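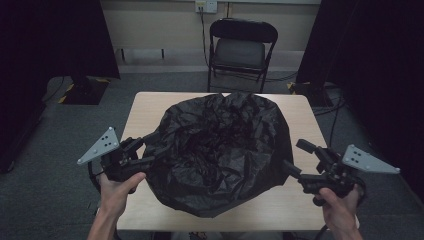
Wed, 28 Mar 2018 - dye shop notebook, indigo vat no. 2

Came in early to see how the vat had done overnight and was very pleased to find a proper coppery skin on it, with a nice clump of blue foam in the middle. Lifted the lid slowly and the smell was right too, sweetish and a bit like a barn, none of that sour cabbage business we had with the last one. Underneath the skin the liquid is a clear yellow-green, a shade more yellow than I like, so I held off on adding any more lime.

For whoever picks this up after me, the vat is the fructose recipe from the inside cover, made up with the Wekeser indigo and not the old tin. The new powder is finer and wets out beautifully if you give it time in the jar with the pebbles. I gave it a good long shake while the kettle boiled, and then another one, and there were no dry lumps at all when I poured it in.

Yarn for today was the Ñahui order, 3000 grams of the two-ply wool in skeins, scoured yesterday and left to soak. I weighed it dry before scouring, so please use that number on the card and don't weigh it again wet as I did in a sleepy moment (I got something silly and crossed it out). Ties are cotton, loose figure eights, four to a skein. Please don't pull them tight, however tempting it is - we still have those pale bands on the Rusov shawls to remind us.

Dips went like this. First dip ten minutes, out to air until all the green had gone, then the same again. Skeins 1 to 6 had a third dip and they are lovely, a soft mid blue with a little gray in it, close to card 447. Skein 7 came up streaky on one side. I think I let it touch the sediment when I was reaching for the thermometer, and I have put it back in plain water to have another try tomorrow.

Temperature held at 86 F through the afternoon, which is lower than the recipe wants. I wrapped the old quilt around the vat and it crept up a little by closing time, but the heater plate needs looking at before we start on anything big. The Zasedum curtains are promised for May and I would hate to be nursing a cold vat through those.

Still to do:
Rinse skeins 1 to 6 with a splash of vinegar, last rinse plain.
Feed the vat a spoonful of fructose, stir gently, lid on.
Order more pH strips, the tub is down to the crumpled ones.
Write up the card for the mid blue while I can still remember which dip was which.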